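Notes on the revised handicap and pace-of-play settings at Tralbridge, for members who asked. Thread.

Greens on the front nine are now cut every morning in season, with a roll twice a week. Target speed on the stimpmeter is unchanged. The back nine stays as it was until the drainage on the 14th is signed off.

The 7th has a new tee, further left, and the hole now plays 453 yards off the whites. It stays a par four. Stroke index moves from 5 to 2.

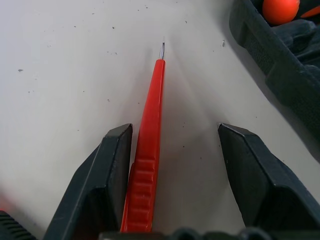
Cards printed before January show the old index. Please don't use them for qualifying rounds – the software will reject the allocation and Laimutė Eglītis has to key each one in by hand.

Scramble events: team allowance is still weighted, lowest handicap first. Tarmo Lepik asked whether plus players count as zero. They don't. The plus figure goes in as it stands.

Field limit for the Kalniņš Trophy is 100. Entries above that go on a reserve list in order of receipt, not handicap.

Preferred lies remain in force on closely mown areas only. Place within six inches, no nearer the hole, and mark the ball first.

Starting sheet for the Erkgate match goes up at 6 pm.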